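Teleop vs hand guiding for cloth folding, which would you start with?

Started by brirk_tinker

I'm teaching a two-arm setup to fold a light blue cleaning cloth on a blue table cover. I've been driving it by remote control with a pair of leader arms. I have 73 demos so far and the policy still closes the grippers short of the hem about half the time. Should I keep going or switch to moving the arms by hand? 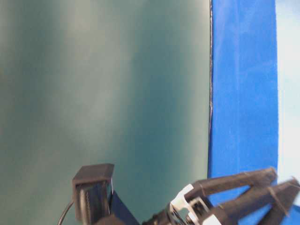 2 min read · 5 replies

noltora_v
Keep going. 73 is nothing for cloth. We didn't see steady grasps until 2,000, and that was one fold only.

J. Renaud
Disagree. If the demos are sloppy, 2,000 sloppy ones won't help. Look at how you start each one. I square the cloth up the same way for the first batch and only then start moving it around.

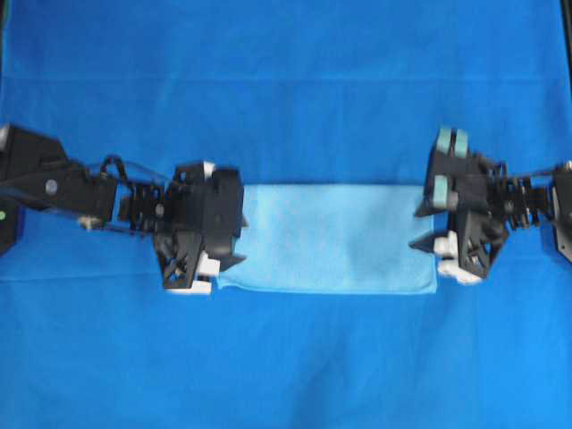
Cloth flat, one gripper at each end.

brirk_tinker
I do start flat. The trouble is depth. On the leader arms I can't feel when the tips touch the table, so I hover, and the policy has learned to hover too.

gelent77
That's the case for hand guiding. You feel the contact in your own wrist. Do the grasp by hand, record the joint positions, and use remote control for the rest of the fold.

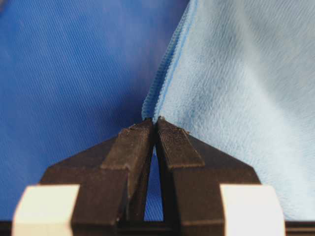 Veronica Oprea
I tried mixing the two and wouldn't again. With hand guiding your arms end up in the overhead view, and then at run time they're missing. My grasps got worse. Slow down the last inch on the leaders and watch the wrist view instead of the table.

gelent77
You can replay the recorded joints with your hands out of the way and save the video from the replay. No arms in view.

Veronica Oprea
The cloth doesn't move the same on replay. Fine for a block, not for a hem.

brirk_tinker
OK, I did an evening of it Veronica's way. Slow approach, wrist view only, pinch just the hem, lift a little before pulling. I also threw out every demo where I had to regrasp.

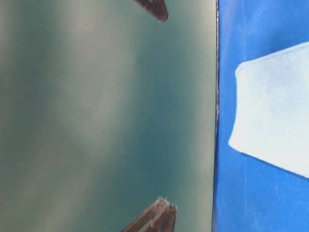

I'm also opening the fingers all the way before each approach now. Before, I started from whatever width they were at, and I think that was confusing it. Will retrain at 77 clean ones and post the result, then decide about replay.

J. Renaud
Keep the regrasps in a separate folder. You'll want them later for recovery.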